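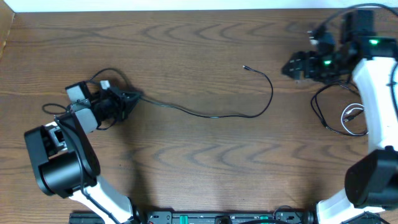 Musine Cable Set: Data Card

Version 3 of the card. Written by the robotics club at Tedusent for the members, and for other student groups who want to use our recordings.

What is in this set

Musine is a set of teleoperated recordings made with two arms on one table. The arms work on cables: picking up, turning, passing from one gripper to the other, and bringing a plug near a connector. The project started as practice for the Brorkgate student competition, where one of the tasks is cable handling with two hands. After the competition we continued, and the set became larger than we planned.

The set has 300 episodes. Each episode is one attempt by one club member. We did not remove the failed attempts. They have the label "fail" in the episode table, and we ask you to read the section about labels before you train anything with them.

Table and arms

Both arms are fixed on one black rail at the front edge of the table. They have the same design, white links and black joint housings, and they are named "left" and "right" as the operator sees them. Please do not exchange the names in your code. We did this once in August and lost an evening.

The table is wood with a strong dark grain. We know that a plain surface is easier for vision. A thin black cable on dark grain is difficult, and the segmentation scripts of our first-year members often followed the grain. We decided to keep the table, because the competition did not promise a plain surface.

Tasks

1. Pick. One gripper takes the cable near the plug and lifts it.

2. Handover. One gripper holds the cable, the other takes it, and the first opens. The direction can be left to right or right to left. It is written in the column "direction".

3. Align. The grippers bring the plug and the connector close together on one line. The connection does not need to be made.

4. Insert. Same as Align, but the plug must be fully in. This is the hardest task and it has the smallest number of episodes.

Split

Pick and Handover together have 200 episodes, Align has 86 and Insert has 14. We do not recommend training on Insert alone. We give no fixed test split for it, and if you report a result for Insert, please write which episodes you used.

For the other tasks, the file splits.csv gives 70 episodes for testing. They were chosen by operator, so that no operator is in both train and test. One operator has much slower movements than the others, and this person is in the test part. It makes the scores lower. We think this is fair, but it should be known.

Files

episodes.csv has one row for each episode: task, direction, operator code, label, and notes.
joints/ has the joint positions of both arms and the opening of both grippers.
video/ has the view over the table, one file for each episode.
splits.csv is explained in the section before this one.
tools/aryee/ has our small playback program.

Playback with Aryee

Aryee is the program we wrote to watch an episode together with the joint curves. Start it from the folder tools/aryee, choose the episode number, and press the space key to stop and continue. The left arm is drawn in blue and the right arm in orange.

Aryee can also send the recorded positions to real arms. Before you do this, move both arms to the start position by hand, keep the speed at the lowest value, and keep one person at the power switch. The cables of the arms themselves can be caught by the other gripper when the two wrists come close.
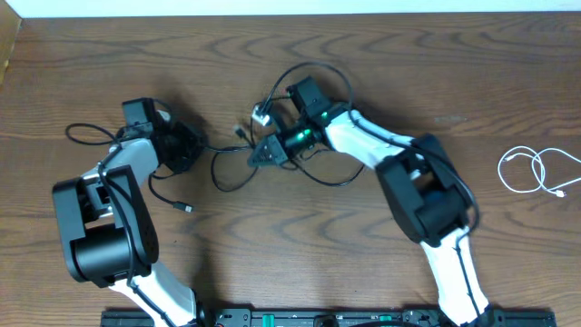 For this reason the replay mode asks for confirmation before each episode, and we left it this way also for members who find it annoying. If you hear a joint working hard without moving, cut the power first and look for the reason after.

Labels

Every episode was labeled by the operator, directly after recording, with "success", "fail" or "unclear". A second member then watched the video and gave a label without seeing the first one. If the two labels were different, we kept "unclear". For Handover, success means that the second gripper holds the cable alone and the cable is off the table. For Align we had a long discussion about how close is close enough, and the final rule is in the notes file.

Known problems

The cable arms and the task cable are sometimes the same color in the video. Automatic tracking can jump from one to the other.

The early episodes have a small delay between video and joints. The column "offset" gives our correction, measured by hand.

The word "connector" in old notes can mean either side of the connection. We corrected it in the episode table but not in the free text.

All operators are students of the club, and most of them use the right hand. Right-to-left handovers are fewer.

Use and contact

The set is free for teaching and for student projects. If you use it in a report, please write "Musine, Tedusent robotics club". Corrections to labels are welcome through the issue page. Give the episode number and the time in the video. We look at new issues at the club meeting, and during the exam period the answer can be slow. The next version should have 100 more episodes, mainly for Insert.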